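Prastaver Releases Kumsa 2, a Planner That Helps Robots Take Hold of Thin and Awkward Things
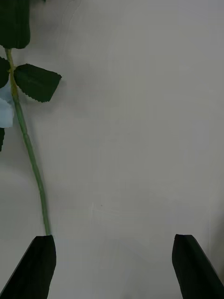

An artificial rose stem and the two fingers of a gripper, seen from the robot's wrist.

UMESLEY, April – Prastaver is delighted to share Kumsa 2, the new version of its grasp planning software, with everyone who has waited so patiently for it (and written us such kind letters along the way!).

Kumsa 2 reads the wrist camera, finds the line of a slender object and plans where the fingers should close. The team tuned it on 788 recorded grasps of stems, cords and brushes, and held back another 468 for testing.

"A stem looks like such a simple thing until you ask a planner to choose a spot on it, with leaves going every which way," said Tiruwork Sisay, who leads planning at Prastaver. "We're so happy with how this one came out."

Kumsa 2 works with the Stoditbridge control package and is free to current license holders. For a trial copy, please write to Herman Tambunan at the Umesley office.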